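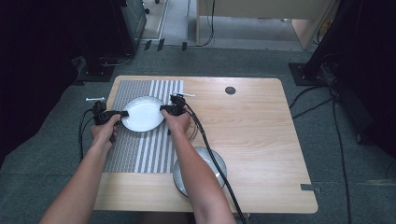
Residual value (vehicle leasing)

Print this article | E-mail this article
Reading time: 5 minutes

In vehicle leasing, the residual value is the sum that the leasing company expects a car or van to be worth on the day the contract ends. It is fixed when the contract is signed and normally stays the same until the vehicle is handed back. Together with the agreed price of the vehicle and the finance charge, it decides how large the monthly payment will be.

The term is also used in accounting, where it means the estimated worth of any asset at the end of its useful life. This article deals with the narrower sense used in contracts for road vehicles.

Role in the monthly payment

A lease payment has two main parts. The first covers depreciation, meaning the difference between the starting price of the vehicle and its residual value, spread over the months of the contract. The second covers the cost of the money tied up in the vehicle. Other items, such as road tax, servicing or tyres, may be added to the payment or billed separately.

A high residual value lowers the depreciation part. Two cars with the same list price can therefore have quite different payments if one is expected to hold its value better than the other. The effect on the finance part runs the other way: where less of the price is paid off during the contract, the average amount outstanding is larger and so is the interest. Under usual conditions the saving on depreciation is the greater of the two.

Residual values are stated either as an amount of money or as a percentage. If the percentage is 50, the vehicle is expected to lose half its value over the term. It is usually worked out on the list price including factory options, even where the customer has been given a discount. Customers comparing offers need to check which base has been used.

How the figure is set

Most leasing companies start from tables supplied by a valuation service. The Cetov tables, for instance, group vehicles by model, engine, trim, age and distance covered, and are reissued each month. A lessor may use the published figure as it stands or move it up or down according to its own sales results.

The following matters are commonly taken into account:

- length of the contract
- permitted distance per year
- fuel or power source
- body style and number of doors
- colour, where it is known to affect resale
- expected date of a replacement model
- number of similar vehicles due back in the same period

The last of these is often underestimated. When many cars of one type come back within a few weeks, auction prices for that type fall. Large lessors spread their contract end dates for this purpose, or move returned stock between regions.

Optional equipment rarely keeps its value as well as the car itself. Navigation systems and special paint are written down quickly, and some tables give no credit for them at all. Items that buyers of used cars expect to find, such as air conditioning or a towing bracket on a large estate, may be treated more favourably.

Distance allowance

The residual value assumes that the vehicle will be driven no further than an agreed distance. A contract with a higher allowance has a lower residual value and so a higher payment. Distance beyond the allowance is charged at a rate set out in the contract. Unused distance is refunded by some lessors, usually at a lower rate and only after a margin has been passed. Under the Zastell standard terms the margin is 500 miles, and neither side owes the other anything for a difference smaller than that.

Open and closed contracts

In a closed-end contract the lessor bears the risk that the vehicle will sell for less than its residual value. The customer returns it and pays only for excess distance and for damage beyond fair wear. Most contracts with private customers are of this kind.

In an open-end contract the customer bears the risk. After the vehicle has been sold, the sale price is compared with the residual value. If a van with a residual value of £1,510 above the auction result is handed back, the customer is billed for the difference, subject to any limit in the contract. If the sale brings in more, the surplus is paid out or shared. Open-end contracts are used mainly by businesses with a fleet of their own, whose managers have some control over the condition of the vehicles.

A third form gives the customer the right to buy the vehicle at the end for a stated price. That price is often the residual value plus a fee. Romaniuk contracts set the fee at £155 and require written notice before the final payment falls due.

Subsidised residuals

A maker that wants to move a slow-selling model may ask its finance arm to set the residual value above the market estimate. The monthly payment drops while the list price stays as it was. The practice is known as residual support. The gap between the set figure and the real sale price is a cost to the maker, booked when the contract starts or when the vehicle is sold, depending on the accounting rules in force.

Support of this sort makes an early exit dear. The amount needed to settle the contract is tied to the set residual, while the car can be sold only at its market price. 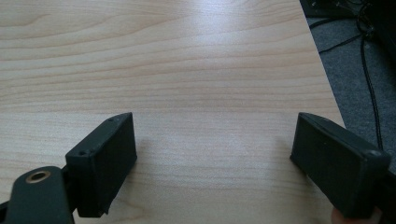

The same gap makes the purchase option poor value, as the customer could often buy a similar used car for less than the stated price.

Errors and insurance

Forecasts made several years ahead are regularly wrong. Changes in fuel prices, tax bands and city access rules have all moved used prices by more than the tables allowed for. Lessors hold reserves against such losses, and some buy residual value insurance, under which the insurer pays the shortfall on a whole group of vehicles beyond an agreed excess. Brudent policies are written on this basis and leave out vehicles with structural damage or an unverified distance reading.

See also: Depreciation; Early termination charge; Fair wear and tear; Hire purchase; Money factor

Print this article | E-mail this article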